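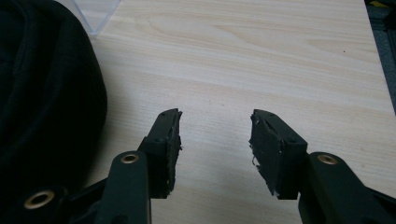

3.2 Household survey and furniture wear

The second part of the study dealt with how long people keep the tables they eat at, and what makes them replace one. Questionnaires were sent to 4,000 addresses in Usbridge and the villages to the east of it. Households were asked to give the age of their main table, the number of people who used it daily, and any repairs made since it was bought. Flats let with furniture were left out, as tenants could seldom say when the pieces had been bought.

From the replies we chose 300 households for a home visit. Visits were made in December, when most rooms were heated and the air indoors was dry. Wood shrinks across the grain in these conditions, so gaps at the joints are easier to find than in summer. The fieldworker measured the width of the top at both ends and in the middle, noted any cupping, and tested each leg for movement by hand. Marks on the surface were put into one of four groups: scratches, dents, heat rings and stains.

Fig. 3. Light-coloured wooden table top with curved grain lines.

Surface marks were the reason most often given for wanting a new table, well ahead of loose legs or split boards. This agrees with the earlier work by Steinarsdóttir on rented housing in Birenholm, although her sample was smaller and had few families with young children. Owners of pale tables complained more of stains, and owners of dark tables more of scratches. Several people had covered the top with a cloth for years and were no longer sure what state it was in.

Age alone was a poor guide to condition. Some of the soundest tables in the sample had been in use for more than 20 years, and a number of them had been sanded and oiled at home at least once. Tables with a thick lacquer were rarely treated in this way. Their owners said they did not know how to remove the old finish, or had been told in the shop that it could not be done.

Cost was recorded where a receipt had been kept. We had hoped to compare price with joint wear, but only 100 households could supply a figure, and these were mostly recent purchases. The comparison is therefore not reported. Repair costs, taken from the Drulto price lists, are dealt with in Section 3.3.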